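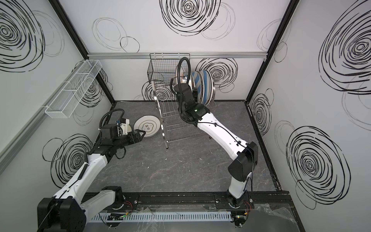

Edelstahl-Abtropfgestell, hintere Fächer mit Tellern, davor gemusterter Boden in Marmoroptik.

Grukoven - Datenkarte, Teilbestand Geschirr

Gegenstand

Der Teilbestand enthält Aufnahmen vom Einräumen runder Teller in ein Abtropfgestell. Er gehört zur Sammlung Grukoven und wird in Grirnau gepflegt. Umfang: 1.505 Sequenzen, davon 385 mit Annotationen auf Tellerebene. Obergrenze für den Gesamtbestand sind 3.000 Sequenzen.

Geschirr

Verwendet werden runde Teller mit unterschiedlichem Dekor. Maßgeblich für die Zuordnung ist das Dekor der Oberseite. Je Teller wird ein Eintrag in teller.csv geführt:

id - fortlaufend, wird nach Bruch nicht neu vergeben
rand - Farbe des äußeren Rands, Freitext
innenlinie - Farbe oder leer
dekor - Streifen, Schrift, Logo, Strahlen, ohne
schrift - Umschrift der lesbaren Zeichen, sonst leer

Zeichen werden nur eingetragen, wenn sie in der jeweiligen Sequenz lesbar sind. Ergänzungen aus anderen Sequenzen sind nicht zulässig, auch wenn der Teller eindeutig derselbe ist.
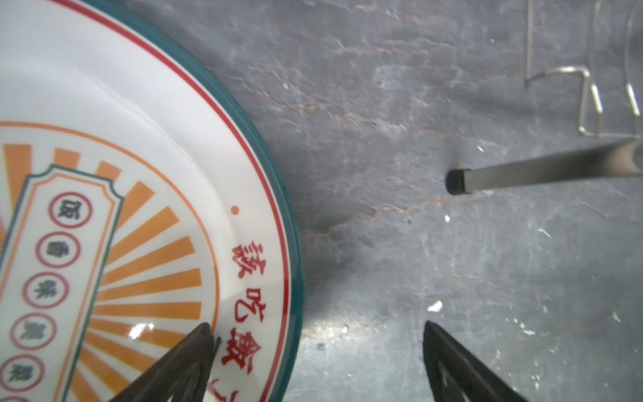

Teller mit Strahlendekor in Orange, Rand dunkel türkisgrün, rote Innenlinie; im Schriftfeld u. a. 飯, 香, 味, 美.

Bei glasierten Flächen treten Glanzstellen auf. Sie werden nicht retuschiert. Verdeckt eine Glanzstelle ein Zeichen, wird an seiner Stelle ein Unterstrich gesetzt.

Gestell

Abtropfgestell aus Edelstahl, gebogene Seitenteile, obere Ebene mit senkrechten Fächern, darunter eine Ablage. Für die Zählung gilt die hintere Reihe als Reihe A. Ein Teller gilt als eingeräumt, wenn er im Fach steht und nicht mehr gehalten wird. Angelehnte Teller erhalten den Status offen.

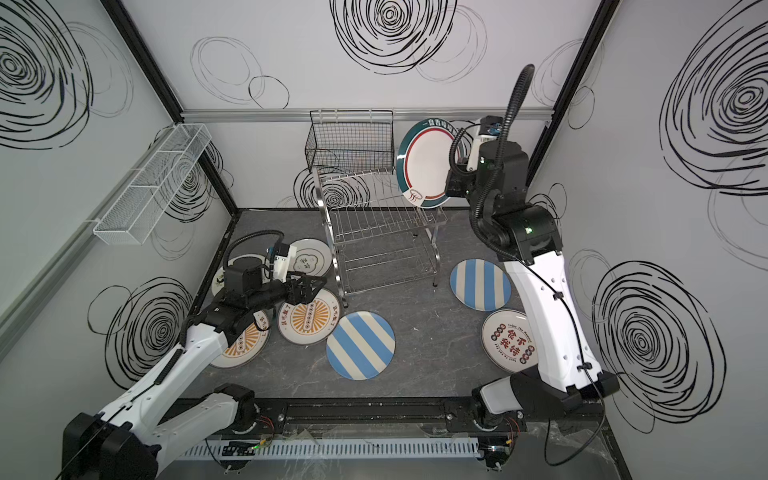 Für Teller außerhalb des Gestells wird die Lage getrennt erfasst: flach, gestapelt, überlappend, gehalten. Überlappend ist jeder Teller, dessen Rand einen anderen verdeckt oder von ihm verdeckt wird. Die Werte flach und überlappend können gemeinsam vorkommen, gehalten steht immer allein.

Bekannte Mängel

In 6 Sequenzen fehlt der Eintrag innenlinie. Weiße Teller mit dunklem Rand wurden bis Version Custard unter einer gemeinsamen id geführt; die Trennung erfolgte mit Version Phelan im Mai. Ältere Auswertungen nach id sind daher nicht vergleichbar - bitte vorher mit abgleich_phelan.csv umschlüsseln.

Pflege

Annotation: Clodagh Lenihan
Prüfung der Umschriften: Fiachra Ní Mhurchú
Korrekturen bitte mit Sequenznummer und Teller-id einreichen.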